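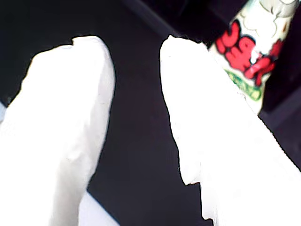
Figure 4. Wrist camera view with the gripper open and a container with red lettering behind the right finger.

4.3 Exposure faults and the "good grip" flag

The Stulumine controller marks a grasp as good when the fingers stop moving and the wrist camera reports an object between them. We doubt the second half of that test. Over 428 trials in August, the flag was raised 65 times with nothing in the grip, and the vendor's advice - clean the lens, run the setup again - changed very little.

Our own reading is that the white fingers are too bright under the front light. Large parts of them wash out to flat white, and the software then has to guess where a finger ends and an object begins. Wrapping the fingers was supposed to cut the glare. Baert argued for it and Sundqvist against.

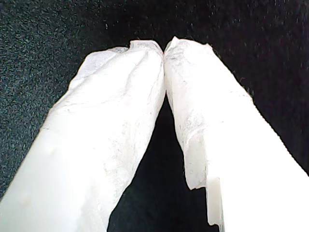 We side with Sundqvist. A wrap adds folds and loose edges of its own, and of the 26 false flags we checked by hand, 18 came from wrapped fingers. That is a small set, and we would not lean on it hard. It does make us wary of the claim in the Fundmont notes that any cover is better than bare plastic.
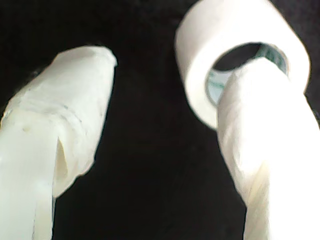 Figure 5. Wrist camera view with a roll of white tape looped over the right finger and a gap between the fingers.

A second problem is that the flag has no notion of where an object sits. A roll hung on one finger and a roll pinched between two are the same to it. Until this is fixed, we see no reason to let the flag decide when the arm may move at full speed.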